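Workshop notebook – equipment planning, second arm pair
July, started after lunch

Spent the whole morning on the quotes and I am in a very good mood about it. We can do more with this year's money than I thought in June. Writing it all down now while the numbers are fresh, so Pantelis can pick holes in it when he's back from Letthorpe.

Where we stand. The kit budget has 1359 left in it once the last Furkach invoice is paid. That has to cover fingers, cables, spares and anything for the floor. The arms themselves come out of the other pot and are not my problem (lovely sentence to write). So the question for this page is only what we hang on the arms and put round them.

Fingers first. The Shezi printed ones come in at 59 a pair, black or white, and they'll do a slimmer tip at the same price if we send them the drawing by the end of the month. I'd like to send the drawing! The blunt tip is fine for boxes and bottles, but for clothes I want something that can slide in between two layers. Pantelis thinks a slim tip will snap the first time somebody drives it into a table edge. He may well be right. At 59 a pair I am willing to find out. Put down four pairs for now, two slim and two standard, which makes 236.

Pads. Skivano do a soft stick-on pad, 7 a sheet. One sheet should cover several fingers if you cut carefully and don't let me do it. Five sheets, 35. I keep wanting to buy the textured version as well, but I haven't tried it and I don't want a drawer full of the wrong rubber again.

Cables are where I've changed my mind. Last year I bought the cheapest leads I could find and then spent a week of evenings hunting for a dropout that came and went with the elbow angle. Furkach will make up a proper flexing set, right lengths, strain relief at both ends, 80 per arm. Two arms now and two when the second pair comes, so 320. It's the biggest line on the list and I'd defend it before any other.

Running total: 236 + 35 + 320 = 591. Leaves 768. That's loads.
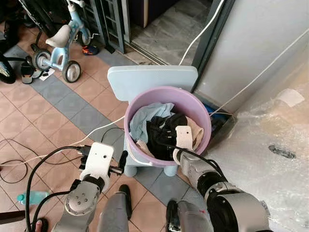 So, what to do with the 768. My first thought was a folding bench, and I had one picked out, but the more I look at the task list the less I want it. Most of what we care about for the laundry work happens low down: baskets, basins, things on seats, things on the floor. A bench at standing height gives us tidy sessions and teaches us very little about reaching down. I'd sooner spend on odds and ends at different heights and keep the bench for assembly jobs, where the old one will do another year.

Household bits, then. Second-hand for nearly all of it. A few basins and tubs in different sizes, deep and shallow, some with a rolled rim and some without, as the rim makes such a difference to the approach. A couple of low seats or stools. A big bag of mixed clothes: thick, thin, stretchy, dark ones especially. Dark cloth on dark cloth is still where I lose the edges, and I can't practise that with the pale towels we have. I'm putting 120 against the lot and expect change.

Floor. We want cable covers, the low rubber kind, and hooks to get the rest up off the ground. I've stepped over enough leads this year. Letthorpe have a roll of cover left over from their move and Pantelis is going to ask what they want for it. Pencilled in 60, may be nothing.

Spare gripper motor. Shezi's lead time is the thing here, not the price. They said six weeks on the phone and their last six weeks was nine. If one goes in September we lose the autumn. I'd buy one now and keep it on the shelf. Quote is 310, delivery included. Expensive thing to have sitting in a drawer but I'd sleep better.

591 + 120 + 60 + 310 = 1081. Leaves 278.

I want to hold that 278 back and leave it alone until October. Every year something comes up (last year it was the power supply) and every year I've already spent it on something shiny by August. Pantelis, please be strict with me.

Things I looked at and dropped:
Carry cases from Skivano. Beautiful, foam cut to shape, far too dear. Blankets in the van have worked so far.
A second tablet for the operator. Nice to have. The one we've got is slow to wake up but it's fine once it's going.
Quick-change wrist plates. I love these. Ask again next year when there are two pairs to swap between, then they'd earn their keep.

To do
– Slim tip drawing to Shezi before the end of the month. Check the bolt spacing against the wrist with calipers, not off the old sketch.
– Ask Furkach if the 80 holds if we order both sets at once, or if they'd do the second set later at the same price.
– Pantelis: cable cover, Letthorpe.
– Me: charity shops, with a list, and stick to the list.
– Find out if the motor can go on this year's order number or needs its own.

Later, ten past four. Furkach rang back already. Price holds for both sets, and they can do the longer run for the left arm at no extra. Ordering tomorrow once I've measured the left side properly, with the elbow fully out this time.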